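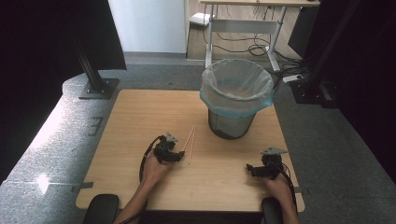 Wooden chopsticks beside a lined wastebasket

Food, Tools and Table Manners
Handout 6: Chopsticks
Course tutor: Clementina Sequeira

Welcome back! Last time we left the fork still struggling to be taken seriously in northern Europe, and several of you asked when we'd get to chopsticks. Today, at last (I've been looking forward to this one since April).

Start with the cooking, before the eating. The oldest chopsticks we know of come from China, and they were probably kitchen tools first, good for stirring a pot or fishing things out of boiling water. Early diners often ate grain with a spoon or with their fingers. Sticks moved to the table slowly, and noodles and dumplings had a lot to do with it - try eating noodles in broth with a flat spoon and you'll see the problem right away!

Shapes to know for the quiz:
China - long, often blunt at the end, handy for shared dishes in the middle of the table
Japan - shorter, with a pointed tip, good for picking bones out of fish
Korea - medium length, usually metal and flattened, set out with a long spoon

Manners travel too. In Japan you don't stand chopsticks upright in a bowl of rice or pass food from one pair to another, as both recall funeral customs. I love how much a small gesture can carry.

Then there's the throwaway pair. Disposable wooden chopsticks caught on in Japan in the 1800s, and the arguments over waste are still lively. Vitória Carvalho's reading is very good on this, and short.

For next class
Read Carvalho, first half only. Skip the tables.
Write 700 words on one eating tool in your own home. Ask an older relative if you can - Jaime Cordeiro's piece on his grandmother's soup ladle (in the course folder) shows how far you can get with one object.
Rónán Breathnach has the sign-up sheet for the Amaral kitchen visit.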